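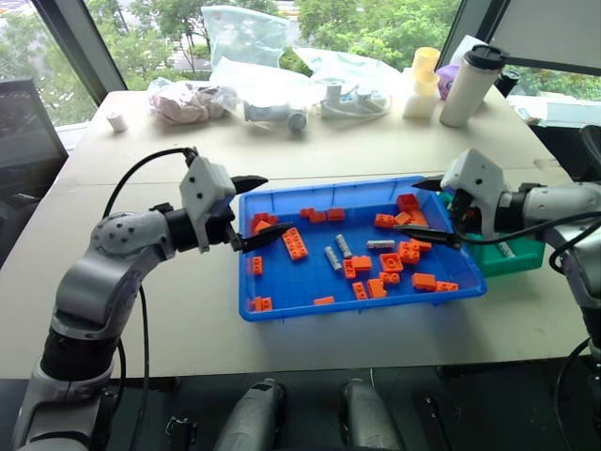
How long does it take to change the fingers on a two-arm cell and get it running again?

Plan on 30 minutes per arm the first time, including the zero check. Swapping the fingers is quick, and most of that time goes to resetting the grip width and checking the tip height against the table.

Reviews > Grippers and Tooling > Finger Sets

Clarnine Pointed Finger Set, reviewed by Engelbert Grabner

I look after a two-arm sorting cell at our Vavemby shop. It picks small parts out of a shallow tray and moves the odd ones to a bin beside it. The old fingers were blunt and had started to splay at the tips, so in February I ordered two Clarnine sets from Prumex at $200 each.

Each set comes with two fingers, screws, a hex key and a folded sheet of instructions. The sheet gives the screw torque but says nothing about order. Snug both screws on one finger, close the gripper by hand, line up the second finger against the first, then tighten everything. If you torque the first finger fully before fitting the second, the tips may not meet. I did it that way on the right arm and had to back it out.

After fitting, run the zero routine again. The new fingers are 3 mm longer than the old ones, and our saved tray height would have put the tips into the floor of the tray. I raised the approach height, jogged down slowly with a sheet of paper under the tips and saved the new value. Then I ran 100 picks at low speed before going back to normal.

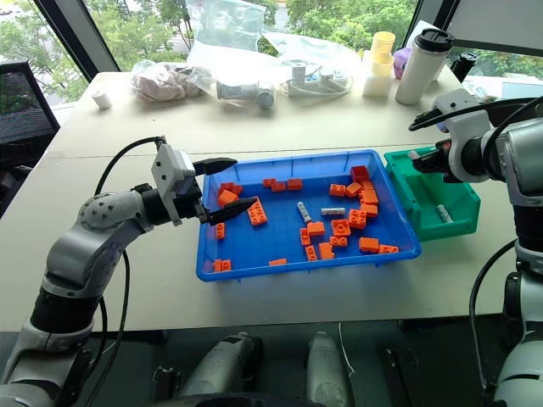
Cable slack is the other thing to check while you have the tool out. Longer fingers change the wrist angle at the near side of the tray, and a cable that was fine before can end up pulling at the connector. On the left arm I leave a loop at the top of the gripper and bring the cable down along the arm. With the fingers open and the lower one just over an orange brick, there is still slack in that loop. Check it with the arm at full reach too, then tie it down.

The pointed tips do well in a crowded tray. Bricks lying side by side used to get pushed around, and now one finger usually fits between them. Bricks tipped on edge are still hit or miss. Round parts can roll if the tips come down off center, so I slowed the last part of the approach for those.

Upkeep is light. I wipe the tips at the end of a shift and check the screws every week. One on the right arm had backed off after the first week — thread locker fixed it. There is none in the package and there should be.

I also tried the Urbańczyk set on loan. It has a better instruction sheet and a locating pin that makes alignment easier, but the tips are wider and it kept catching the tray wall. For parts with more room between them I would pick that one.

I am keeping the Clarnine fingers on both arms and have ordered a spare set. Four out of five. The missing star is for the instructions and the screws.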